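Against the Success Rate

Most papers on learning from handheld gripper demonstrations report one number, the success rate over a fixed set of trials, and rank methods by it. I think the habit is doing damage, and cloth is where the damage is easiest to measure.

Consider the Stoltik result from April. Ivan Kostiuk and his coauthors trained a folding policy on 1,000 demonstrations, then on a subset of 300, and found nearly the same success rate. The paper reads this as evidence that 300 is enough. Svyatoslav Tkachenko reran the evaluation at Cinville with 184 trials per policy and logged every regrasp. The smaller policy regrasped far more often and usually recovered before the time limit. A binary score hides that completely.

A fold scored as "done" is a judgment about the last second of an episode. The policy, however, is trained on everything before it. If demonstrators pause or let one corner sag while the other hand catches up, those segments go into the data with the same weight as the clean ones. Two operators can both finish every episode and still produce sets that train very different policies. 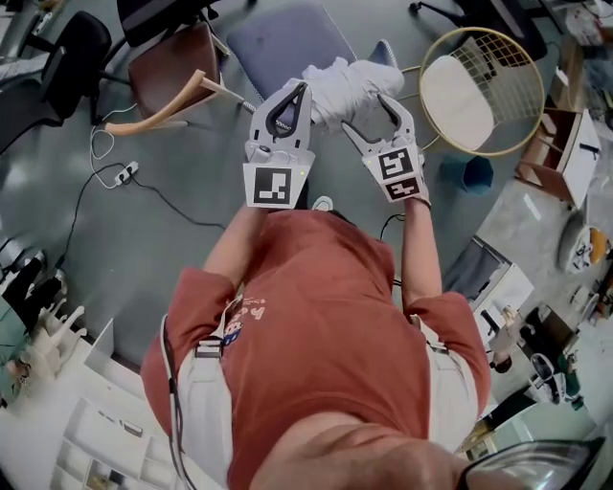
So I would ask for three things in any two-handed cloth paper. Report regrasps per episode, for the demonstrations as well as the policy. Report the time during which only one gripper holds the fabric. Publish the failed demonstrations — most groups delete them, and the deletion rule is rarely stated.

The usual objection is cost. Tkachenko labeled 128 episodes by hand in two working days, and the Tramovex logger already records finger width, so a first pass at regrasp counting is a threshold and a short script. It will miss slips where the fingers stay closed. I can accept that error, provided the threshold is printed next to the result.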